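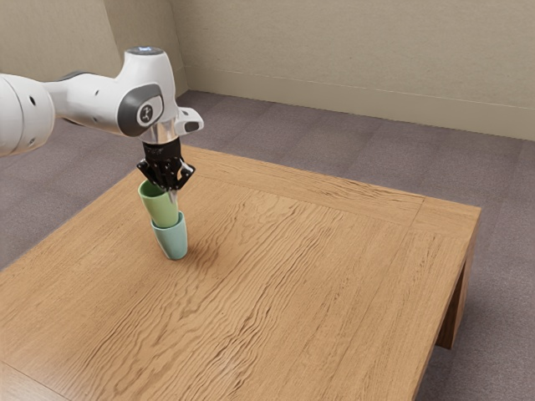 Pale green cup over a teal one, on the wooden table.

So we've been open at Zistmont for 93 days now and I still get asked the same question most evenings, usually by somebody holding a menu at arm's length: why don't you take bookings? I promised Roya I'd write it down so she could stop explaining it over the coffee machine.

We did take bookings at Venckus, as the regulars will remember. Venckus has the long room at the back and people come for a proper sit-down meal, so a book makes sense. You know on Tuesday what you're cooking on Friday, more or less. When we took on the Zistmont place I assumed we'd just do the same again. Same booking sheet, same phone, same two-hour slots. Girish Negi (he runs the kitchen there, and he's the reason the lamb is any good) told me I was mad, and I ignored him for the first fortnight.

The trouble is the room. It's small, and most of the people walking past are on their way home or on their way to the station. They want a plate of something and a glass of something and to be gone again inside the hour. We'd have a table for four sitting there with a little reserved card on it from six o'clock, and I'd be turning people away at the door while they looked straight past me at the empty chairs. One Thursday I turned away 7 parties for a booking that never showed up. No phone call, nothing. I was so cross I went and reorganised the dry store.

So we stopped. You turn up, and if there's a table you have it. If there isn't, Roya Zarei takes your name and you can stand at the bar or go for a wander and she'll ring you. The longest wait we've had was on a Saturday and I bought those people a drink, because they were lovely about it and I felt terrible!

A few of you have said it's unfair on bigger groups, and I do take the point. If there are more than six of you then Venckus really is the better bet — it's a ten-minute walk and you'll get the full menu. I know some people see that as me shoving them off to the other place. I suppose I am, a bit. But squeezing nine people round two tables at Zistmont means everybody else gets an elbow in their soup.

The menu is the other thing. It's short on purpose. We started with a lot more on it and Girish kept crossing things off in biro until I gave in and had it reprinted. There are three mains now and two puddings, and the flatbread with whatever he fancies putting on it. I miss the fish stew as much as you do. It took up the only big burner all night and held up every other order, so it lives at Venckus now and it isn't coming back, sorry.

What else? We've changed the till. The old one from Dirusix froze whenever the kitchen printer ran out of paper, and I will not be missing the noise it made. Roya picked the new one and she has taught me to split a bill on it twice. I still can't do it.

Oh, and the wine. We've moved the house red to a bottle from Tosar, who are a tiny outfit and deliver when they feel like it. It costs us a little more and I've left the price per glass where it was until the end of the summer. After that I'll have to look at it again. Try it slightly chilled, I know that sounds odd for a red but in this heat it's lovely.

We're closed on Mondays at both places from next week, so please don't come and rattle the door. Girish has asked for the last of the July broad beans to go on the flatbread and I've said yes, so get in before they're finished.

Posted 28 July 2018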